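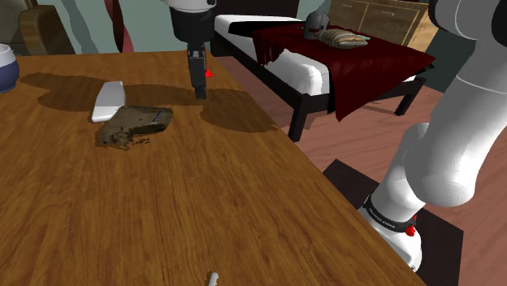 Plalside furniture store to shut in May as rent goes up

Plalside's second-hand furniture store is to close its doors at the end of May after the landlord put up the rent on the old Pfeiffer building in Dock Road.

The store sells tables, beds, wardrobes and the like at low prices, mostly to people setting up home for the first time or moving out of temporary housing. It also runs a free delivery round. That goes too, unless a new site is found.

Manager Szu-yu Ko told staff on a call at 8am. Notices went up on the shop door an hour later.

"We've looked at every way round it," she said. "Shorter hours, half the floor, moving the workshop upstairs. None of it gets us close. The rent was £604 a week and we could just about manage that. We can't manage what they want now."

She would not say what the new figure is. The landlord, property firm Detau, did not give one either but said in a short statement that the old lease had been "well below the going rate for a good many years" and that it had offered to bring the rise in by stages. Ms Ko said the first stage alone was too much.

The store delivered to 464 homes in the last year. Most were in Plalside itself, with the rest out towards Prerkau and the villages along the river, where there is no other shop of the kind and the bus stops running at teatime.

One customer, who asked us not to use her name, said she had moved into her flat with two children and a kettle. "They brought the beds the same day and the table the day after. I paid sixty-odd pounds for the lot. I don't know where you'd go now."

Stock is being sold off from this week. Tables are going first, as they take up most of the ground floor, and prices have been cut by a third. Small tables start at £10. Sofas can only be sold with the fire label still on. Anyone who has paid a deposit should collect before the end of the month — the store says it can't keep things back after that.

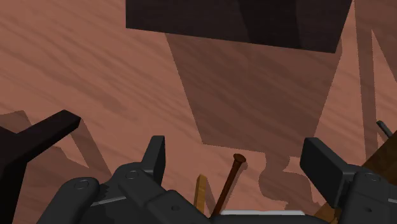

Wood grain on a reddish-brown tabletop.

Donations have stopped. Please do not leave things outside the shutters, staff say, three matresses had to be taken to the tip last week and the store gets charged for each one.

The workshop at the back is the other worry. It takes in damaged furniture, sands it down and sells it on, and runs a repair class two evenings a week. There are 66 people on the waiting list for a place. Those already half way through the course have been told they will finish it, though where is not clear. The college has been asked about bench space.

More than 1,000 people have signed a petition asking the council to step in. It was started by Jaxon McKinnon, who did the class two years ago and now mends chairs for a living in Prerkau.

"I'd never held a plane before I went in there," he said. "I want them to look at the empty units by the station. There's a row of them, been shut since before I left school. Put the store in one of those, charge it what it was paying before. It's not a big ask."

The council said it was aware of the petition and would be "happy to talk". It owns two of the station units. Both need work on the roof, and one has no loading door, so vans would have to unload on the street. No money has been set aside for repairs this year.

The Pfeiffer building was put up as a piano warehouse and has been a carpet shop, a gym and, briefly, an indoor market. The furniture store moved in after the market folded. Detau has not said what it plans for the site. No planning application has been made so far, going by the council website this morning.

Five paid staff are at risk. Two are drivers and have been told there may be work with the council's bulky waste team, the other three have had no offer yet.

The store is open 10am to 4pm until it closes, shut for lunch as usual. Cash or card. Buyers will need to bring there own van for larger items as the delivery diary is now full.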